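Household Food Waste in Ploltdale: Report of the Second-Year Project Group

3. Method

3.1 The group recruited 28 households in Ploltdale through notices at the library and the two primary schools. Each household agreed to keep a written diary of all food thrown away over a period of eight weeks, ending in May. Entries recorded the type of food, its weight in grams, and the reason for disposal. Kitchen scales were lent to those who did not own a set.

3.2 Households were asked to weigh food before it was placed in the bin or caddy. Peelings, bones, tea bags and coffee grounds were entered on a separate sheet, as these are not normally eaten and would have made comparison between homes difficult.

3.3 Three households withdrew during the second week. Their entries have been removed from all tables. One further household, in the Flondberg Road area, was away for nine days and its figures have been adjusted by the method given in Appendix B.

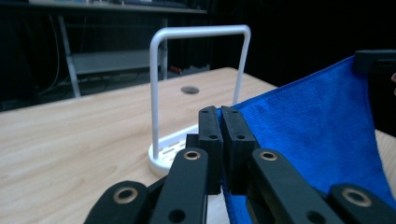 3.4 Diaries were collected every two weeks and copied into a shared spreadsheet by two members of the group working separately. Where the two copies differed, the original page was checked. Most differences came from handwriting, in particular the figures 1 and 7.

4. Findings

4.1 Bread was the item most often thrown away, followed by salad leaves and cooked rice. By weight, however, potatoes came first -- they were bought in large bags and discarded several at a time once they had sprouted.

4.2 The reason most often given was that food had passed the date on the packet. In many of these entries the date was a "best before" date, which concerns quality and does not mean that the food is unsafe. Several participants wrote that they had not known the difference.

4.3 The largest single entry was 1,000 grams of cooked pasta, left over from a birthday party. It was kept in the totals, although the group discussed at some length whether it should be.

4.4 Households which wrote a shopping list threw away less bread than those which did not. No clear difference was found for fruit. The sample is small and the group does not claim that these results would hold for other towns.

5. Limitations

5.1 Keeping a diary may itself change behaviour. Entries fell after the fourth week, and it cannot be established whether less food was being wasted or whether participants had grown tired of writing it down. A follow-up survey was planned but could not be completed before the end of term.

6. Acknowledgements

The group thanks its supervisor, Obinna Olaniyan, for his comments on the first draft, and all the households who took part.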